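Pillow, Unclaimed

by Asif Sethi

Checkout is at ten. Dana has until eleven thirty, then the agent, then the new people with their truck. The whole flat in ninety minutes. She has done worse.

Bathroom first. Towels in the black bag, shampoo in the trash, the good soap in her pocket. Then the hall closet, which is her mother's closet, which means everything in it is folded around something else. A tablecloth with a clock in it. A bathrobe with four jars of buttons in the sleeves. She shakes out a blanket and a bill from Leemans falls on her foot, 286 dollars, dry cleaning, paid. Who pays 286 dollars for dry cleaning. What did they clean, a horse?

Keep, give, toss. Three piles. Her brother said three piles, on the phone from Mollthorpe, where he has a cold and a job and a reason.

Keep pile is too big already.

She moves the clock to give. Moves it back.

Phone buzzes. Ray again.

"Did you find the pillow"

"What pillow"

"THE pillow"

She knows what pillow. It was on the sofa when they were little, then on the chair, then on the bed after dad, on dad's side. White on top, mustardy underneath. Nobody was allowed to sit on it. Ray sat on it once with wet swim trunks and was sent to his room till supper, and mom took the cover off and stood at the sink with it a long time with her back to everyone. Ray was seven. He still brings it up.

"Not yet," she types. "Busy."

Kitchen. Plates in newspaper, glasses in dish towels, the toaster oven straight to toss, no looking. Under the sink 37 plastic bags inside one plastic bag. She knows it's 37 because her mother wrote it on the outside in marker, 37, and then under it, use these. So Dana uses them. Forks in one. Spices in another. The label maker, which was a Flivby and never worked, in another, and then that one in toss, and then she takes it out again becuase the last label is still sticking out of the slot and it says RAY LUNCH.

Keep.

Ten past ten. Ten twenty. The boxes are from Zavico, the cheap ones, the bottoms go if you look at them. She tapes them twice. She runs out of tape. She finds tape in the freezer, no idea, doesnt ask.

Bedroom last. She has been leaving the bedroom.

Bed's stripped. She did that in September, the first weekend, and then shut the door and drove home with the radio up. So where's the pillow. Not on the bed. Not under it. Top shelf, hats, hatboxes, a box of Christmas cards from people with the same last name as nobody. Bottom of the wardrobe, shoes. Behind the shoes, something soft, and her hand stops before she does.

Pink. The pink thing. Her mother's, for her shoulders, for the evenings, for the hospital, where she wouldn't wear theirs. And it's wrapped around and around, tight, like you'd wrap a dish to mail it, and inside is the pillow.

She sits down on the floor with it. Ten minutes, she thinks. Five.

It's just a pillow. Smells like cedar and a little like a drawer. She had thought it was bigger.

She carries it out to the front room, to the long black table the new people are buying with the flat, and puts it down in the light and peels the pink off and pushes it to one side. There's Ray's old whiteboard down at that end too, the small one, she forgot to put it in a pile. Mom used it for messages. Still something on it, gone to almost nothing, she tips her head both ways and can't get a word.

She goes to send it to him.
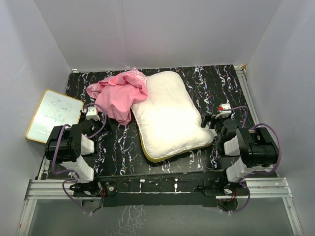 Found it. With the pink still beside it.

Three dots. They go away. They come back.

"Its smaller," Ray writes.

"I know"

"What's that on the corner"

"Tag I think"

"She left the TAG on?"

And that does it, she is laughing, by herself, in an apartment with no curtains. Forty years of don't sit on that. She laughs till she has to hold the table.

"You take it," he writes.

"You take it. You're the one who did time for it"

"Seriously Dana"

"Seriously. I'll mail it. What's your zip"

He doesn't send the zip. He sends, after a while, "what about the pink one," and she looks at it, heaped up there with its end hanging down soft on the black, and she doesn't write back. She puts it on. Over her coat, over the tape dust and the newspaper ink. Too warm for it really.

Eleven fifteen. Buzzer. They're early, of course they're early, somebody's truck is already beeping backwards in the street.

She gets a box, tapes the bottom twice, then once more, and puts the pillow in mustard side down. Room left over. She goes and gets the clock.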